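Two versions of the same Zimau album, which one is the real track order?

Posted 8/16/20 in Music Help > Albums and Releases

Hello everybody. English is my third language, so please excuse me if some sentence is strange.

I am a listener of the band Zimau for a long time, and I try to put my collection in good order. My problem is with their second album, Umeldale. I own it on CD, and I also have it in my streaming library. On the CD there are 11 songs, and the title song is the last one. On streaming there are 12 songs, the title song is number four, and the last one is a song called "Morikawa", which is not written anywhere in my booklet.

At first I thought that the streaming service made a mistake, because this happens with smaller bands. But then I listened to both with headphones, one after the other, and I found more differences. The song "Salt on the Stairs" has a longer ending on streaming, by 21 seconds. The voice in "Clirumow" is also another take, I am almost sure. On the CD she sings the last word very low, nearly speaking, and on streaming she goes up with it.

I have asked in the shop where I bought the CD. They were kind, but they only know that it was in a box of used discs. The back cover has no year, only the name of the band, the titles and the number 79 in the lower corner. I do not know if this number means something.

So I would like to know these things. Which version is the one the band wanted? Is my CD maybe an early or a promotional copy? And was "Morikawa" a single before it was put on the album?

I do not want to sell it. I only want to write the correct information in my list, and also to listen to the songs in the order that was planned, because for me the album feels very different when the title song comes at the end. It closes slowly, and after it I usually need some minutes before I play something else.

Thank you in advance for every help.

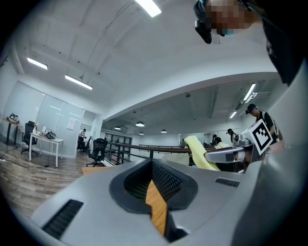
Santosh Rathore
Both are real, so you can relax about that. The CD came first. The band paid for it themselves and sold it at their concerts in the spring, and then a label took them and wanted the album again for a proper release in September of the same year. The label asked for one more song and a stronger first half. That is why the title song moved up to number four, and why you have "Morikawa" at the end on streaming.

The number on the back is the copy number. They made 260 of them and wrote the numbers by hand with a silver pen. Please look at yours under a lamp. If the 79 is printed together with the other text, then I am wrong and you have something else. If it is written with a pen, you have one of the first copies, and it is not promotional. Promotional copies came in a plain paper sleeve without any booklet.

About "Clirumow": yes, another take. When they went back to the studio for the new song, they recorded the voice again for that one and for "Paper Lake". Listen to the second verse of "Paper Lake" and you will notice that the breath before the first line is missing on the newer version. The guitars are the same on both, as far as I can hear.

For "Salt on the Stairs" there is no new recording. The CD simply fades out earlier.

"Morikawa" was never a single. They played it on stage before the label release, but always as a short piece between two other songs, without drums. The full song with words exists only on the second version.

Which one the band wanted is harder to answer. In the concerts of that year they played the title song last every time, also after the label version was out. From this I would guess that the CD order is closer to their own idea. But it is a guess, and the singer said once on the radio that she was tired of the old order and liked the change. So in your list I would write two separate entries, with the same title and a note like "self-released" and "label version". Do not mix them into one entry, because the song lengths will never fit.

zigzag_tapes
the streaming one is correct, it is newer. just delete the other one from the list

Osamu Hattori
I agree with most of the long answer above, but I want to correct one point. "Paper Lake" was not sung again. It is the same voice, only the mix is different, and the breath was cut out in the edit. I compared the two files by putting one over the other, and the words fall in exactly the same places from the start to the end. With "Clirumow" this does not work, they go apart already in the first line. So one new vocal, not two.

Also, please be careful if you copy the CD to your computer. The program I use found the label version automatically and gave the wrong titles to most of the tracks. The title song was named "Clirumow", and for a week I thought I was losing my memory. You have to type the names yourself from the booklet. It is slow work, but you do it only once.

If you want to hear the planned order with the later recordings, you can make a playlist. Take the label version, move the title song to the end and leave "Morikawa" out. The one problem is the space between the songs. On the CD there are 3 seconds of silence before the title song begins, and on streaming it comes in almost directly after the song before it. Some players let you change this in the settings, and mine does not.

There is a live recording from the same tour with up to nine of these songs, depending on which copy you find. I have only a poor one from a friend, with a lot of noise from the audience, but the title song is very beautiful there. It is slower than on both albums, and she sings the last part without any instruments.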